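Carpet tile or vinyl for a basement rental?

mkovacik49
Doing over the basement unit in May. It's 700 square feet. Dresberg carpet tile is cheapest, but my brother says vinyl plank or nothing. Who has lived with either one?

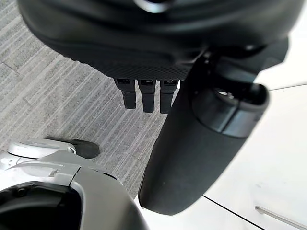 luik_floors
Carpet tile is fine over concrete if the slab is sound. Go with a pattern – plain colors show every crumb. A gray striped carpet like the one by the white tabletop is what I'd pick for a rental. Buy one extra box.

skindska
Disagree. I pulled up 300 square feet of it after one tenant with a dog. Vinyl wipes clean.

luik_floors
You replace the bad tiles, not the whole floor.

skindska
The new ones never match the old ones.
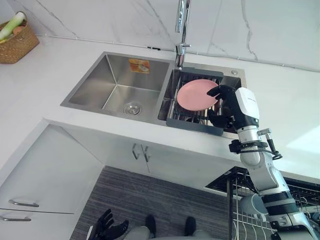

mkovacik49
Do I need a moisture test before I glue anything down?

esiden_rad
Do one either way. Tape a square of clear plastic to the slab overnight and look under it in the morning, then follow up with a real meter.

mkovacik49
Will do. Leaning vinyl in the hall, tile in the bedroom.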